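Repair or Replace: Small Household Tools in Brostness
Student project report, Applied Technology, second year
Purificación Montes and Casimiro Bustamante
March 17, 2022

1. Background

Most homes in Brostness own at least one small electric tool, and many of those tools end up in a drawer or in the trash after the first fault. Our project asked why people do not have them repaired. We wanted to know if the main obstacle was price, lack of parts, or lack of information.

The idea came from a class visit to the town recycling center in January. The bins there held drills, sanders and screwdrivers with no visible damage. Staff are not allowed to resell them, so we could not test any.

2. Method

We handed out 202 paper questionnaires at the Pastor shopping arcade and at the library. Of these, 200 came back complete enough to use. The questionnaire had 4 questions:

What was the last small tool you stopped using?
What was wrong with it?
Did you try to have it repaired?
If not, why not?

We also talked to the owner of Elta, a repair shop on the north side of town, and sent questions by e-mail to Indudel, which supplies spare parts to shops in the region. Indudel answered after two weeks. Their parts list for handheld tools has 3647 entries, but it is sorted by part number, and a customer who only knows the name of the tool cannot search it.

3. Types of tools

Cordless drills and screwdrivers came up most often in the answers. People use them a few times a year for furniture and shelves, and the battery sits uncharged in between.

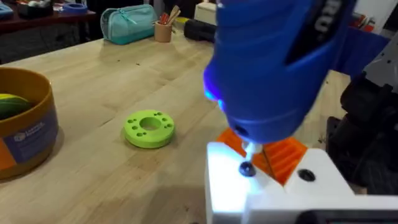 Blue power screwdriver with its work light on

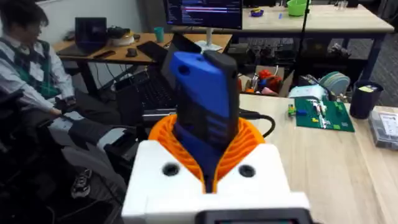

4. Results

The most common fault was a battery that no longer held a charge. Worn switches came second. Very few people reported a broken motor.

Most people had not tried to get a repair. The reason given most often was that they assumed it would cost more than a new tool. Only a small group had asked for a price. Several wrote that they did not know there was a repair shop in town.

The owner of Elta told us that a switch is a short job if the part is in stock. Batteries are harder. Some packs are glued shut, and he will not open those for safety reasons. He sends the customer to the manufacturer.

5. Problems with the survey

Our sample leans toward older people, as we were at the library on weekday mornings. Question 2 was badly worded. Some people wrote "old" or "bad," and we had to put those answers in a separate group. We should have given a list of faults to check off.

6. Suggestions

The town website could list local repair shops on the same page as the recycling center hours. We sent this suggestion to the town office and have not had a reply yet. Elta has agreed to put a price sheet for common repairs in the window.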